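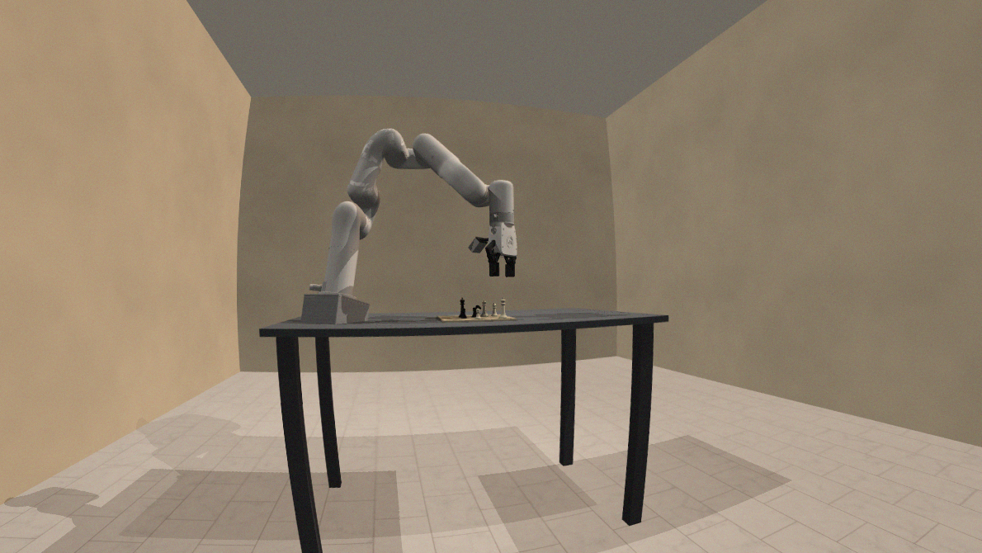
The Clondness Cheese Fair opens at ten, and by five past the car park is a field, and by quarter past it is the wrong field. I was sent back to the main road and let in again through what I'm fairly sure was the same gate.

Entry is free in June if you arrive on foot, which you can't, as there's no pavement after the bridge.

Inside the big tent the stalls run in a horseshoe, so you meet the blue cheeses first, when you're least ready for them. Pettigrew had the longest queue and the smallest cubes. I went round twice in a different hat. Their washed-rind is very good indeed, with a smell like a swimming bag left in a boot, and I bought more of it than my fridge was later happy about.

The talk on ageing was held in the side tent, next to the generator. We learnt that the Zivmont dairy keeps up to 400 wheels in an old railway tunnel and turns each one by hand. We also learnt something about salt, but the generator had that bit.

Lunch was a toastie. It took fifty minutes – they were, the girl said, waiting on bread.

The judging was at two. Three people in white coats chewed slowly and wrote nothing down, then gave first prize to a goat's cheese rolled in ash. The crowd took it badly.

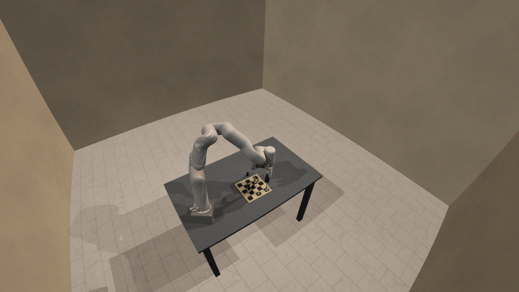 Nazanin Shojaei writes: I was in the front row and the goat's cheese deserved it. You plainly didn't get a piece. Also the toasties were quicker before noon, and the field by the bridge has been the overflow for years. Follow the yellow signs next time.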